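Mug

A mug is a cylindrical drinking vessel with a handle, used mainly for hot drinks such as coffee, tea, cocoa and soup. It differs from a teacup in being taller, thicker in the wall and normally used without a saucer. A typical mug holds 250 to 350 millilitres, though larger ones are common.

Form and glaze

Most household mugs are stoneware or porcelain. The body is shaped in a mould or on a wheel, the handle is joined on with slip, and the piece is glazed and fired. The interior is often glazed in a different colour from the outside. The foot ring is commonly left bare so that the mug does not stick to the kiln shelf, and the maker's mark is usually printed on the base inside it.

Decoration

Plain glazes remain the most common finish. Printed mugs are sold as souvenirs, gifts and seasonal goods – Halloween and Christmas patterns in particular – and many households end up with a mixed set. The collector Inès Pichon catalogued 649 patterned mugs for the Clurkley museum, grouping them by motif and not by maker. A later supplement by Erick Rweyemamu, completed in August 2023, brought the total to 1112.

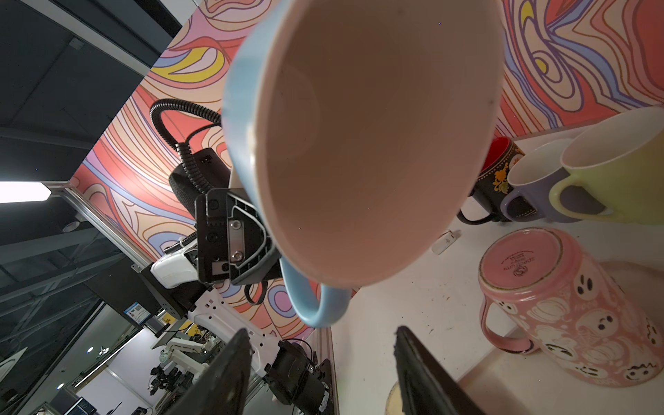
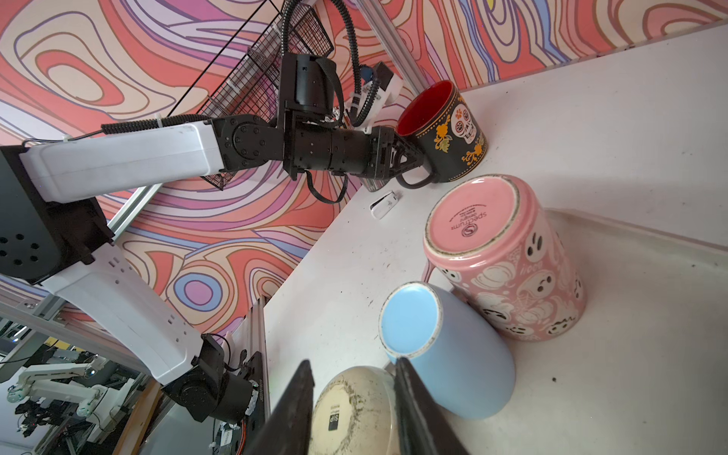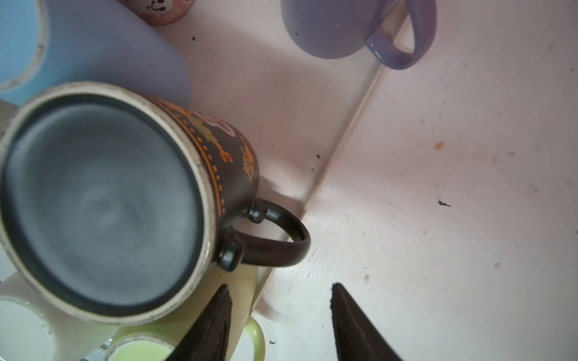 Mugs with coloured and patterned exteriors. The black mug with the red interior, in the second picture, carries a sugar-skull design with flowers.

Storage

Mugs are kept upright or upside down on a shelf, or hung from hooks. Upside-down storage keeps dust out of the bowl but puts the weight on the rim, where chips are most likely. Stacking is practical only with straight-sided or purpose-made shapes, as the handles take up room. The Landen rack, a wall-mounted design with 25 hooks in 2 rows, was made for staff kitchens and canteens.

See also: Teacup, Tankard, Saucer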